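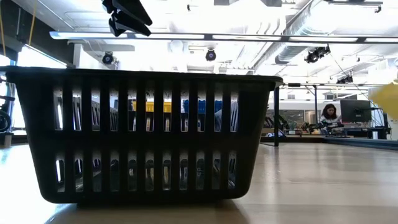 Basket notes, October

Subject is the slotted laundry basket, dark gray, rectangular, tapered. It goes into the Brarnby list as a candidate for the general tote. Recording what I have so the next person at the bench can pick up from here.

Body and slots

Long side has two rows of vertical slots with a solid band between them. The upper row is the taller one. The band is the only uninterrupted area on that side, so labels go there. Tried a paper label across the upper slots first and it lifted within the hour. Moved it to the band and it has stayed put.

The rim is rolled and thick. Calipers do not seat well on a rolled edge; I took rim width from the outside at the corners and ignored the middle of the long side, where the wall bows a little when the basket is loaded. Outside width across the short end: 300 mm at the rim. Did not get a clean figure at the base because of the taper. Needs the square and a flat reference. To do.

Mass

Empty: 472 g on the Uibo scale. Zeroed the scale, weighed again, same number. The Horis basket from last month is heavier and has a stiffer floor, but its side openings are round and small parts snag in them on the way out. I prefer the slots for anything cloth. For loose hardware neither is any use without a liner.

Load check

Folded shop towels, bundles of 20, stacked flat. First bundle sits level. With the second on top the long sides begin to spread. Spread goes away when the towels come out. No whitening at the slot ends, checked with a flashlight from inside. Left it loaded over lunch and looked again: no change.

Towels should be stacked with the fold against the wall. Put the other way, the loose edges work into the slots and pull when the bundle is lifted out. Same thing will happen with the thin bags, so keep those in the drawer.

Floor and tilt
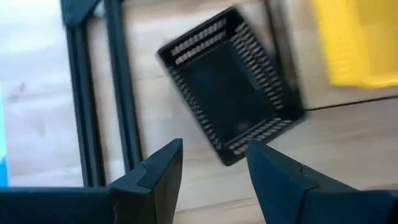
Basket tilted, solid floor, slots on the walls.

The floor is closed. This matters for the Plalilis kits, which shed small offcuts. In the old open-bottom tote they ended up on the tabletop and then in the seam by the edge strip. A closed floor holds them, but they have to be tipped out, and the lower row of slots leaks when the basket is tipped on its side. Tip over the short end and over the bin, with the bin pulled up close.

Dust collects where the floor meets the walls. A dry brush gets most of it. A damp cloth does the rest but leaves lint on the slot edges, and picking that off takes longer than the cleaning did.

Nesting

Two of these nest, but they bind on the taper if pushed down hard. Slip a strip of cardboard between them at each short end and they come apart without a fight. Do not stack 2 loaded ones by the rim. The upper one has nothing to locate it and slides.

Open items

Base dimensions, with square.
Length at the rim. I wrote it on a scrap and the scrap is gone.
Repeat the load check with the towels damp.
Ask Horis if the other basket comes with a closed floor and slotted sides.
Move the label stock to the shelf by the scale.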